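Radthorpe Kitchen Demonstrations

Data card and README, version 2

Summary

Radthorpe is a set of tabletop manipulation demonstrations recorded with one arm under human control. It contains 3,582 episodes covering 43 tasks, all set at a mock kitchen counter. Every episode was produced by a person, either by leader-follower teleoperation or by guiding the arm by hand. No scripted or policy-generated motion is included.

The set was put together for imitation learning, mainly behavior cloning from camera images and joint states. It has also been used internally to compare the two ways of demonstrating, and the metadata keeps them separate for that purpose.

What changed since version 1

The hand-guided episodes are new. Version 1 was teleoperation only.

Gripper position is now stored as a continuous value. The old open/closed flag is kept in a separate field for code that depends on it.

Language instructions were rewritten. Version 1 had one fixed sentence per task, and models trained on it were brittle to small changes in wording. Each episode now carries its own instruction, typed by the operator before recording started.

Episodes with dropped camera images have been removed. Their identifiers were not reused, so the numbering has gaps.

Collection

Recording took place at two sites, Flaswood and Protstead. The arm model, gripper and counter height are the same at both. Lighting and object placement are not.

In teleoperation mode the operator sits facing the counter and moves a small passive leader arm. Joint angles from the leader are sent to the follower after smoothing. The operator has a direct view of the counter and does not use the camera feed.

In hand-guided mode the arm is put in gravity compensation and the operator moves it through the task. The motion is then replayed with the operator out of view, and only the replay is stored. If the replay did not complete the task, the attempt was discarded and the objects were reset. Contact-heavy tasks such as pressing a lever or pulling a drawer have fewer hand-guided episodes for this reason.

Operators were given the task name, the start condition and the success condition. They were not told which grasp to use or in what order to approach objects. Distractor objects were left on the counter and moved between episodes - the layout file for each episode lists what was present at the start.

Contents of an episode

Each episode is one folder. It holds the fixed camera video, the wrist camera video, a state file and a metadata file.

The state file has one row per control step: joint positions, joint velocities, gripper position, commanded joint positions and a timestamp. In hand-guided episodes the commanded positions are those of the replay.

The metadata file has the task name, instruction text, site, control mode, success label and operator code. Operator codes are random and are not linked to any personal record.

An episode is at most 600 control steps long. Longer attempts were stopped and labeled as failures. Failures are kept in the set and should be filtered out by anyone training on successful behavior alone.

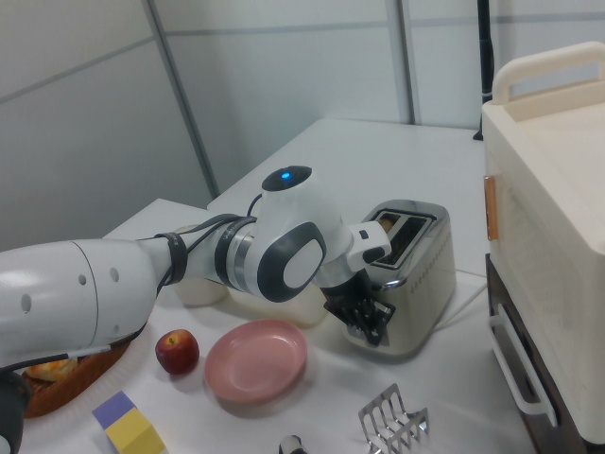 Task group: Breakfast

Tasks in this group involve the toaster, bread, a plate and small food items. A typical instruction is "take the toast out and put it on the pink plate." The success condition is that the slice rests fully on the plate and the gripper is clear of it. Operators usually lower the fingers beside the toaster first and then correct sideways over the slot. Expect a pause at that point in many teleoperated episodes. The pause is real operator behavior and has not been trimmed.

The toaster's brushed steel surfaces cause reflections that change with arm position. We suggest brightness augmentation for this group.

Known limitations

There is only one arm and one gripper type. Transfer to other hardware has not been tested.

The fixed camera was bumped during collection at Protstead. Episodes recorded afterward have a separate calibration file, and the metadata says which one applies.

Depth is not provided.

Splits

The train and test splits are by object layout, so no layout appears in both. A second split file holds out complete tasks. Please state which one was used when reporting results.

Loading

The Dimitriou loader reads both versions of the set. Point it at the top folder and select the control mode by name. With no mode given it returns teleoperated episodes only, to match version 1.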